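Home About Shop Newsroom Contact

FEBRUARY 2018

Drindadari brings its Whitlock clothes rack to smaller homes

Drindadari is very happy to share that the Whitlock, the little pine clothes rack our customers have been asking after ever since the Fekstead home fair last July, is now ready to order in our Skulolstead shop and by mail. It has one rail, two side posts and a shallow tray at the bottom, and it goes together in 15 minutes with the key in the box. More than 70 households tried one out for us over the winter, and we can't thank them enough for their kind (and sometimes very long!) letters.
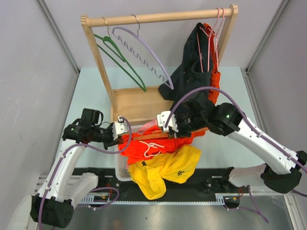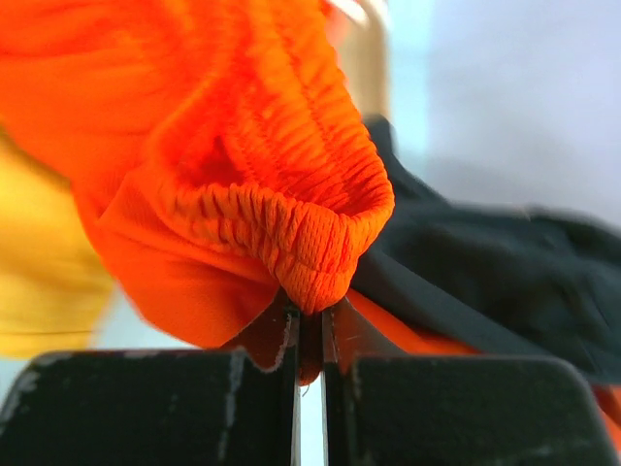
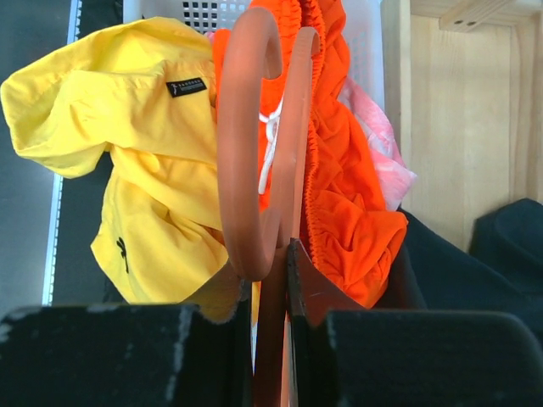 The Whitlock comes with a three-year guarantee on all its wooden parts, and spare posts can be ordered through the shop at any time. We hope it will find a place in hallways, kids' rooms and laundry corners, wherever the clean clothes tend to pile up. Hangers are sold separately, but please do use the ones you already have, as a green plastic one and a couple of pink wire ones will share the rail very happily.

Recent news
Skulolstead shop: new opening hours
17 ways to fold a sweater
Fekstead home fair: our thanks to all who came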